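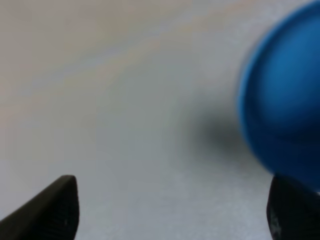 Home Issues Authors Contact
Search this journal Go
December | Food Service Research Group, Lodhi

4.2 Waiting in line at the Aststead lunch counters

We followed two lunch counters in Aststead, both known for soup and both known for running out of it. Gamik posts its closing time as 2 p.m. The sign is best read as a forecast. On Saturday the dumpling soup was gone well before then, and the people still in line were offered bread, which most of them took with the look of guests at the wrong wedding.

Pornholm, across the square, sells up to 900 bowls a week and takes no phone orders. Its regulars told us the wait was part of the meal. First-time visitors held a different view, and gave it at length.

Figure 1. Stated patience (five-point scale) by type of customer. Regulars score higher at both counters; the gap is wider at Pornholm.

Scores were collected in line, before eating, so they tell us little about the soup. A second round, taken at the tables, was dropped from the analysis after too many customers declined to put down their spoons. Price had a weaker effect than we had expected, and the menu board, which Gamik repainted midway through the study, had none that we could find.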